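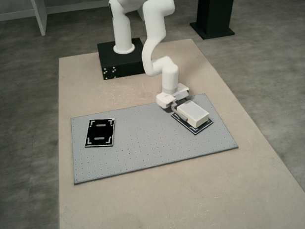
What happens to the hand packers when an arm takes over box placement?

Posted by cluven_line2, January 2021

I work at a plant where we set boxes onto marked pads by hand before they go to labeling. Management is bringing in an arm for that one step. There are 21 of us on the shift and we were told no layoffs, but the rest is vague. They ran the layout in simulation first and showed it to us in the break room.

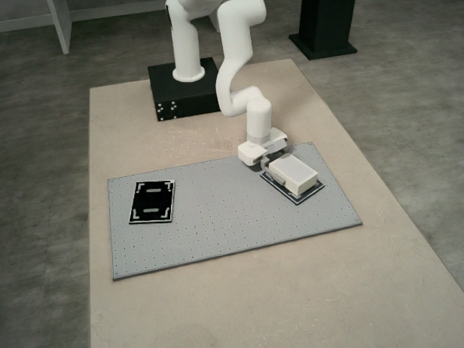

The arm does one box at a time and I can see how it handles the repetitive part – my wrists won't miss it. What I want to know is what the job looks like afterward. Did your pay grade change? Who fixes it when a box goes down crooked?

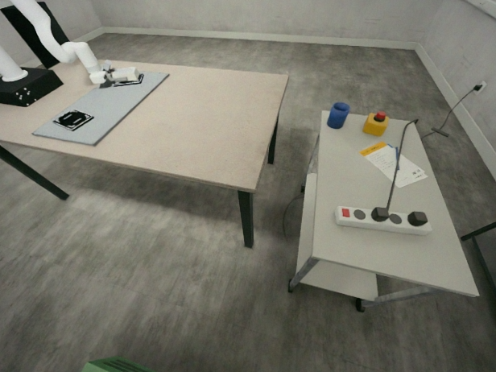

Seidu Annan
We went through this at Irnham. Pay grade stayed the same for me, but the work didn't. I used to place boxes all day and now I load, clear faults and check the pads. Faults go to whoever is closest unless you get it in writing, so get it in writing. Ask for paid training too. Ours was 29 hours and they first wanted us to do it on our own time.

The part I didn't expect was the quiet. Four of us used to stand together and talk. Now I'm by myself for most of the shift. 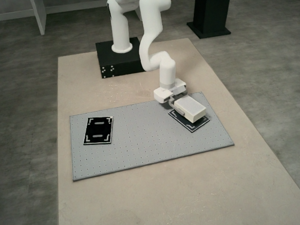 If they are still at the simulation stage, ask to have a packer in the review meetings. We asked in May, after the floor plan was settled, and the stop button ended up on the side where none of us stand. Moving it took weeks.

Petrică Matei
depends on the plant. at mine they said no layoffs and then just didn't replace people who left. I'm 55 so I took the inspection job, less lifting, same money. Younger guys mostly moved to maintenance. Check your contract for the job title.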